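Who pays the demurrage when the reefer sits in port?

Posted Saturday, April 2, 2022

Stuart Stockdale
We import frozen squid through a small outfit called Mapplebeck. Our last container landed in February and then sat at the terminal for 15 days while customs and the health inspector took turns losing the same certificate. Now I have a bill for demurrage plus 77 dollars a day for plugging the thing in. The supplier, Gikau, says we bought CIF so the port is our problem. Are they right, or just confident?

Lidden_Freight
They're right. CIF covers cost, insurance and freight to the port. Pay it.

Vega Rivas
Mostly right, but read your sales contract before you reach for the checkbook. If Gikau was supposed to send the health certificate and sent one with the wrong lot numbers, you may have a claim against them for the delay. The carrier won't care – it will bill whoever is named on the bill of lading and let you two fight later.

Ask the terminal for an itemized invoice as well. Demurrage and power are separate charges, and mine once had both of them on there twice. Stollberg, our broker, got 554 dollars knocked off with one dull email.

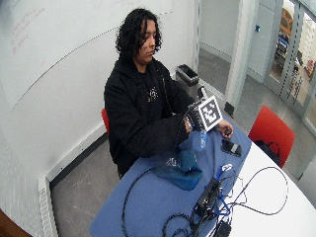 At the table, black hoodie and one black glove.

Next time, ask for more free days when you book. It's easier to get them before the squid is on the boat.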